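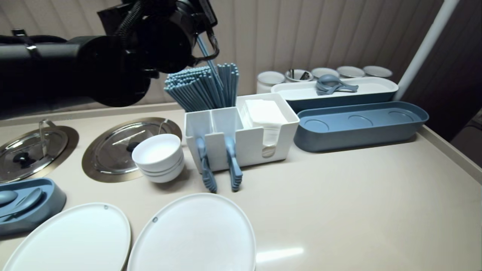
Soup counter at Rusteo, the thread, as promised to the people who asked last time. Typing this between jobs so bear with me

Main thing I've changed: everything you eat with lives in one place now. Chopsticks, spoons, napkins, one caddy. Before that the napkins were over by the till and people walked off with a full bowl, came back for a napkin, blocked the queue. Drove me up the wall

Chopsticks stand up in the front bit. Pack them fairly tight or they flop about and you get that sad fan shape

Napkins go in the back section, folded edge facing the slot. If you load them the other way round you can't get hold of one and then people pull out a great wodge. Ask me how I know

Spoons. Ok so the spoons used to be in a pot. Bowl end up, everyone grabbing the bit that goes in your mouth. Horrible. Now they hook over the front rim of the caddy, handle at the top, bowl hanging down. One stack each side

They do slide a bit if you stack too many. Just do fewer and top up

Bowls: left of the caddy, right by the soup wells. Bowl, soup, spoon, napkin, go. Short pile. I know a tall pile looks generous but it wobbles and I can't see over it

Lids ON the wells until we're serving. Yes even if you're "just about to". They show every fingerprint too so give them a wipe with a dry cloth, not the wet one

Ladles on the blue rest. Not on the lid, not on the counter, not in the sink "to soak"

Someone asked where the caddy's from. Nuvberg, they had it in the spring sale, March I think? Can't find it on their site now so might be discontinued. The Droditz one is nearly the same but the back part is too shallow for our napkins, I measured in the shop like a weirdo

Right, back. Had to sign for a parcel

Plates. Big white ovals, they go at the front for the dumplings and whatever else is on the side. Don't stack them there, lay them flat, people put things down on them as they go past

The long blue tray with the round dips in it is staying behind the caddy for now. I want it for sauces. Jury's out. Chilli oil in one, soy in another, and the third is a fight waiting to happen (I say vinegar, everyone else says sesame)

Little light blue scoops are up on the raised tray at the back, all at one end. They're for toppings and I'd like them to stay for toppings. Found one in the flour on Tuesday

Now pans, as this got the most replies last time and I never answered any of them sorry

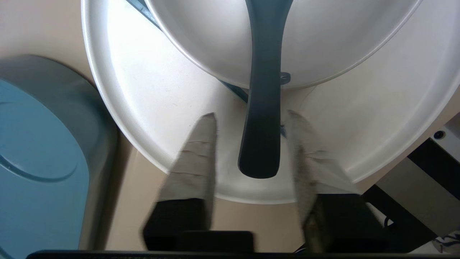
Small white pan sat in the big one, how I store them

Nest them by all means, saves loads of room. But look at where the handles end up. I like them near enough side by side so both come up together. If one sticks out the other way it catches your sleeve every time

Cloth or a bit of kitchen roll between them if you're putting them away for longer than a day. Pale coatings mark so easily. I don't bother mid-service, no time

And never put the small one away with a drip of oil on its underside. You'll be washing both

The white pans vs dark pans question: white, for me. I can see what colour the garlic is. They do look tatty sooner, that's the trade

No I don't use the Matoušek ones anymore. Lovely pan, weighs a ton, my wrist said no

Prices as people always ask. Re-did the whole counter over the year for 700 quid all in, incl. the trays and a good chunk of it second hand. The first quote I had for the same sort of thing new was 2,226. Got it down to 2,005 by moaning and still walked away

Oh and 16 cm is the shelf gap you want for the bowls if you're putting one underneath. Mine's less. I regret it weekly

Still not sorted: where the tea towels go. They're over the oven door at the moment and someone always takes them. Suggestions pls, hooks are out because of the tiles

Also label for the caddy? I did one, it fell in the soup

Serving tonight from six, December 31, 2021, last bowls at nine as I would like to sit down before midnight. Mushroom one and a chicken one. Bring a tub if you want to take some home

Lids going on, got to chop spring onoins. Will answer replies tomorrow, probably late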